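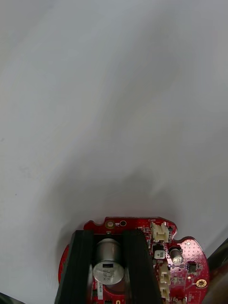
3.2 Work Surface and Lighting

The condition of the work surface was treated as a study variable in its own right. In the first phase of the work, staff at the Prallau site sorted and inspected small electronic parts on whatever bench was free, and the inspection records from that period vary more between benches than between the people who used them. Marchal and Ñahui, who reviewed those records in April, recommended that a single pale, matte covering be used at every station before any further comparison was attempted. The recommendation was adopted for all of the results reported in Section 4.

A pale covering was preferred for two reasons. Most of the parts handled in the study have dark bodies, dark leads or dark printed markings, and these are easily lost on the gray-green mats that are common on repair benches. A pale ground also makes dirt visible. Solder crumbs, clipped leads and fibers from packing material were among the most frequent causes of rejected trays in the first phase, and in many cases the inspector did not notice them until the tray had been moved to the next station.

The same property has a cost. On a plain, light surface, small changes in shading become prominent, and a crease or a speck may be taken for a stray part. Figure 1 shows the kind of variation involved: the pale surface is brighter toward the upper right and darker toward the center and lower left, with slight creases, faint marks and a very small dark speck on the left side. Inspectors were therefore asked to report a surface fault separately from a part fault. A covering was replaced when the same fault had been reported at two successive inspections.

Lighting was supplied by overhead panels set to 2000 lux at bench height. No attempt was made to remove shadows altogether. Trials with additional side lamps reduced the shadows cast by taller components, but they increased glare from bright metal, and inspectors found the printed text on capacitor cans harder to read. The difficulty is greatest for large aluminum electrolytic capacitors lying on their side, where the round silver end reflects its surroundings and also carries the markings of interest. The side lamps were withdrawn after these trials.

Reading of markings followed a fixed rule. Where a character could not be read with confidence, the inspector entered a dash in its place and did not complete the code from memory or from the parts list. Codes containing more than one dash were passed to a second inspector. The rule was applied equally to loose components and to components in contact with a circuit board, including boards with an irregular outline, which could not be held in the standard Memine tray and were inspected directly on the covering.

Of the 144 trays inspected in the second phase, 76 were processed on new coverings and the remainder on coverings already in use. Seven inspectors took part, and each worked with both types. Assignment was made by the shift supervisor from a list prepared in advance, and inspectors were not told how long a covering had been in place. The two groups of trays were otherwise handled in the same way.

Cleaning was limited to a dry brush at the start of each session. Liquid cleaners were excluded after an early test left faint rings on the covering, which were later reported as surface faults. Used coverings were labeled, folded once and stored flat, so that disputed entries could be checked against the surface on which they were made. The storage register is reproduced in Appendix B.

Figure 1. Pale work surface with uneven shading; a red circuit board and an aluminum electrolytic capacitor are visible at the bottom center.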